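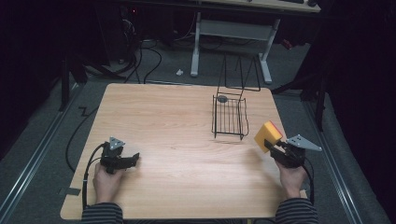 Scanning old books at the kitchen table: tips that hold up and tips that don't

There is a lot of advice going around about turning a crumbling old novel into clean page scans at home. Most of it comes from people who have scanned one book. I have done more than 101 of them, mostly cheap fiction with bad glue and worse paper, and I no longer believe half of what I used to repeat.

Bread for cleaning covers

You will read that a wad of white bread lifts dirt off cloth bindings. It lifts a little. It also leaves crumbs in the hinge, and crumbs bring bugs. Use a soft dry brush, working away from the spine, and stop there. A dirty cover scans fine.

The freezer trick

Sealing a book in a bag and freezing it is supposed to kill anything living in it. It may, if the freezer is cold enough and you leave the book in long enough, and a kitchen freezer that gets opened 9 times a day is a poor bet. If you do it, let the book come back to room temperature before you open the bag. Maritza Apaza didn't wait with a copy of Bokis and got wavy pages all through the second half.

Dryer sheets for musty smell

No. They cover one smell with another and can leave a residue on the paper. Stand the book up, fan the pages a bit, and put it in a closed box with an open dish of baking soda for a week or two. Don't let the powder touch the book. Some books will still stink afterward.

Flattening the gutter

The usual tip is to press down hard on a flatbed until the text near the spine comes out straight. Do that with a brittle binding and you own a stack of loose leaves. I prop the book open at a right angle, photograph all the right-hand pages, then turn it around and do the left. Slower, yes. Duván Chávez swears by a sheet of picture-frame glass laid on top, and his pages are flatter than mine, but he also has to deal with glare from the ceiling light. Turn that off and light from the side.

Uncut pages

If the folds were never slit, use a dull table knife or a bone folder. A sharp blade wanders into the text. I was told a playing card works just as well. It worked on two leaves of Siriwan and tore the third.

"Scan everything at the highest setting"

I hear this one constantly. For plain black print, 300 or 400 dpi is plenty, and the files won't choke your computer. Save the higher settings for engravings and very small type. Nothing you do with the dial will fix a page that was smudged when it came off the press.

Checking your work

Page through all the scans before the book goes back on the shelf or back to whoever lent it. Look at the page numbers, not the pictures on the thumbnails. I skipped this with Istance one November and found two pages missing after the owner had moved away.

Cotton gloves

Skip them for ordinary paper. You can't feel the edge of the leaf and you will tear it. Wash your hands, dry them well, and keep the coffee on another table.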